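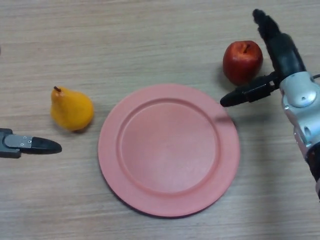
Part 3: Setting up your Flokel for its first batch

Right, so you've got the Flokel fruit dryer out of its box, you've read Part 2 (or skimmed it, I would have) and the thing is sitting in your kitchen looking enormous. I wrote this part after running mine through a whole September of windfalls from the orchard at Wurnside, and it covers getting the dryer levelled, washed, run in and loaded with apples and pears. Plums are in Part 5 because plums are a law unto themselves.

Have these ready before you start: a sharp knife, a corer, a big bowl, a lemon, two clean tea towels, a plate for tasting bits as you go, and a notebook. You will want the notebook. I didn't bother with one for my first few batches and I still can't tell you how I made the really good one.

3.1 Finding a place for it

1. Pick a flat, solid surface near a wall socket. Mine lives on the worktop next to the back door, but a sturdy table is fine.

2. Leave a hand's width clear behind the dryer. The fan pulls air in through the back grille and blows it across the trays, and if you shove it tight against the tiles it sulks and takes twice as long.

3. Press down on each corner of the lid in turn. If it rocks, screw the feet in or out until it stops. They turn clockwise to go up, which I got wrong every single time.

4. Plug it straight into the wall.

Caution: please don't use one of those wind-up extension reels. The dryer runs for hours at a stretch and a coiled cable can get properly hot.

Note: it hums. It's a bit louder than a fridge and a lot quieter than a tumble dryer, but if your bedroom is over the kitchen you might prefer to run it in the daytime.

3.2 Washing and running in

1. Slide out all 8 trays and the drip sheet at the bottom. Wash them in warm soapy water with a soft brush. They can't go in the dishwasher; the mesh goes wavy and never forgives you.

2. Wipe the inside of the cabinet with a damp cloth. Keep water away from the fan at the back.

3. Dry everything and put the trays back in, empty, with the lip facing you.

4. Turn the left-hand dial to High and the timer to one hour. Open a window.

5. Let it run. You'll get a warm, dusty, new-carpet sort of smell for the first half of it, and then it should fade away. If it's still strong at the end of the hour, let the dryer cool and do another hour.

Caution: if the smell is sharp, like burning plastic, switch off at the wall and don't use the dryer again until it's been checked. The spares and repairs people are Dewulf, and their address is on the card taped inside the lid. Have your serial number handy. It's on the underside, and on the older model it begins 963.

3.3 Choosing the fruit

You want fruit that's ripe and still firm. Anything you'd happily eat out of your hand is about right. Bruised apples are fine if you cut the bruise out generously, so don't be proud, most of mine come off the grass.

Pears are fussier! Press gently next to the stalk. If it gives just a little, slice it today. If the whole pear feels soft, it'll turn to jam on the mesh and you'll be scrubbing for ages (make a crumble and try again tomorrow).

I do apples and pears in the same batch quite happily. They take different times, so put the pears on the lower trays where it's warmer and you can leave them be while you lift the apples out.

3.4 Slicing and dipping

1. Squeeze the lemon into your bowl and top it up with cold water. That's plenty for one full load.

2. Core the apples and cut them into rings as thick as a pound coin, or a little thicker if you like them chewy. Leave the skins on. I used to peel and I've no idea why.

3. Halve the pears, scoop out the middles with a teaspoon and slice them lengthways, slightly thicker than the apples.

4. Drop the slices into the lemon water as you go and leave them for 4 minutes or so after the last one's in. Longer doesn't hurt, though they do start to taste of lemon.

5. Lift them out onto a tea towel, lay the other towel on top and pat. Do take your time over this bit, as every drop you leave on is a drop the dryer has to shift.

3.5 Loading and drying

1. Lay the slices in a single layer with small gaps between them. They can touch. They mustn't overlap, or they'll weld themselves together and stay damp in the join.

2. Slide the trays in from the bottom up. If you haven't enough fruit to fill them all, leave the spares out and spread the loaded ones apart.

3. Turn the dial to Medium and set the timer to its first long mark.

4. After 3 hours, swap the top and bottom trays and turn each one back to front. Carry on with the others working towards the middle.

5. Start checking the apples when the edges curl. Take a ring out, let it cool for a minute on your plate and bend it. Leathery and bendy with no wet beads along the fold means done. Warm fruit always feels softer than it is, so don't skip the cooling.

6. Give the pears longer. Mine usually need a good few hours more than the apples, and on a rainy day they've gone on past bedtime.

Note: the timer switches off the heat but the fan keeps going for a bit afterwards. It hasn't stuck. I rang Ward Van der Linden, who sold me mine, in quite a flap about this, and he was very nice about it.

3.6 Cooling and jarring up

1. Leave the fruit on the trays with the lid open until it's completely cold.

2. Pack it into clean, dry jars, about two thirds full. I use the Vendirier clip-top ones, but any jar with a good seal will do.

3. Shake each jar once a day for a week. If you see mist on the glass, tip the lot back onto a tray and give it another hour or two on Medium.

4. Write the fruit, the thickness and the drying time on the label, and copy it into your notebook.

Caution: if you spot any mould, throw away the whole jar. Don't pick out the bad ones.

Cleaning the mesh after a sticky batch is in Part 4, along with what to do when the dial comes off in your hand.

Last updated 03/12/2025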